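Ticket 3179 - Two-party carry: release rule not followed at set-down
Queue: Handling practice, Tedley site
Opened by: Misaki Nishimura
Assigned to: Masanobu Hayashi
Priority: Medium
Status: Closed, with one follow-up

Reported problem
During shared carries with a person on the far end, the robot sometimes opens its hands as soon as the load stops moving. Our handling rules, section 9, say it must keep its grip until the person gives the spoken release. Seen in 3 carries so far. No injuries, no damage. I have stopped shared carries on the upper floor until we know more.

Comment - M. Hayashi
Please confirm which rule set is loaded. The January revision changed section 9. Before that, a stopped load counted as a release. Also confirm whether the partner was wearing the headset or talking across the room.

Comment - M. Nishimura
Rule set shows as January on the Gestico console. No headset, normal voice. The partner says she had not spoken at all when the hands opened.

Comment - M. Hayashi
Console shows what was sent, not what is running. Restart the carry module and read the version from the startup log. Then repeat with the green board, along the wall. Keep these the same each time:
Partner at the far end, robot at the near end.
Fingers on top, rest of the hand under the edge.
Stop halfway and hold still before lowering.
Stop the test if either side loses grip.

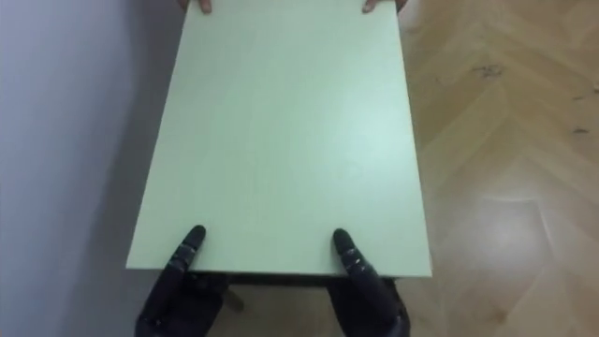 Repeat carry, green board. Robot at the near edge, partner's fingertips at the far edge.

Comment - M. Nishimura
Startup log gave the old version. The January file was on the disk but the module had never been restarted after the update, so it kept running the earlier rules. After the restart it reads correctly. Repeated the carry with a long pause in the middle and the hands stayed closed until the release was spoken. Did it again with the partner staying silent - it held, then asked for the release, as section 9 says it should.

One thing I noticed: the board runs very close to the wall on the left. Section 9 says nothing about side clearance. Is there a number we should be using?

Comment - M. Hayashi
Not in section 9. Clearance is in the route rules, and those only cover solo carries. I have opened ticket 608 to extend them to shared ones. Until that is settled, the partner calls the clearance and the robot follows the call.

Resolution
Cause: carry module not restarted after rule update.
Fix: module restarted, version checked against the startup log.
Change to practice: after any rule update, restart and record the running version before the first shared carry. Do not rely on the console display.
Shared carries on the upper floor may resume.
Follow-up: ticket 608, side clearance.
Closed June 28, 2024, M. Hayashi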